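Sorting the odds and ends in a small kitchen

Our kitchen at Ploststead is small, and the one drawer next to the stove used to hold everything that had no other home. These are the habits that have kept it in order since October.

Clear onto a table, then sort

Empty one drawer or shelf at a time onto a flat surface you can wipe down. A light-colored table is good for this because crumbs and sticky rings show up right away. Put back only what you have used in the past month. The rest goes in a box in the hall closet – if no one asks for it by spring, give it away.

Keep a basket and a plate out while you work. Small loose items go in the basket. Bottles go on the plate, where drips are easy to rinse off. A plastic basket with holes in the bottom, like the green one next to the spatula, can be washed in the sink and left to drain.
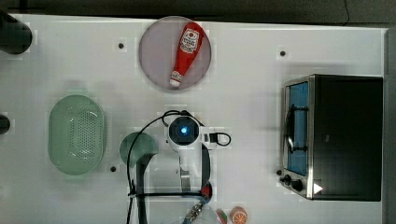

Ketchup and other squeeze bottles

Wipe the neck and cap with a damp cloth before the bottle goes back. If the cap is clogged, take it off and soak it in warm water with a drop of dish soap, then clear the opening with a toothpick. When the bottle is nearly empty, store it cap down in a cup.

Spatulas

Check the edge of the head. If it is rough or melted, throw it out. Hang the long ones from a hook or stand them in a jar with the head up. Ours would never lie flat in the drawer, and the drawer jammed every time.

Plastic baskets

Wash with dish soap and an old toothbrush, working from the underside so the holes come clear. Skip the hottest dishwasher cycle – thin plastic can warp.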